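Tidying Up at Quiambao

I'd been wanting to talk to the woman behind Quiambao for ages. She sorts and repaints old toy blocks and sells them in sets of 30 from a workshop on Nemar Street, and she said yes to a chat so long as I didn't mind her working through it. I didn't mind at all!

We started with color, because hers are so moody. No bright yellow, no baby blue.

"Dark green and a brownish red," she said. "That's what I grew up with. My grandmother had a set in a biscuit tin and I chewed most of them."

She buys in job lots, mostly from school clearances, and the biggest so far was 528 blocks that came in last August. I asked where on earth you put that many. Shelves? Jars? She laughed at me.

"A bin. A big gray bin with nothing fancy about it. I tried drawers for 2 years and hated every minute – you can never see what's at the back."

She likes the sloping sides and the flat floor, and she doesn't care one bit that it gets scuffed. She puts only a few blocks in at a time, greens and reds together, and looks at each one before it goes any further.

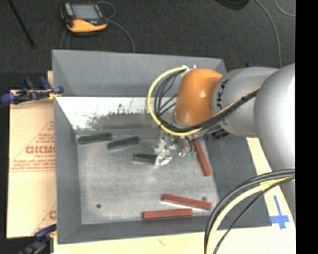

On keeping it tidy at home

Naturally I wanted tips (my own living room is a disgrace). Her advice is to keep out fewer blocks than you think.

"People buy 50 and tip them all on the rug. Put half away. Swap them over when the kids get bored."

And lids? She's against them. "A lid is one more thing to lose. Leave the top open and they'll throw the blocks in themselves, more or less."

Her next set is called Vollau, all long rectangles, and she's hoping the Tarero craft market will give her a bigger table this spring. I've already asked her to put one aside for me – in the green, please.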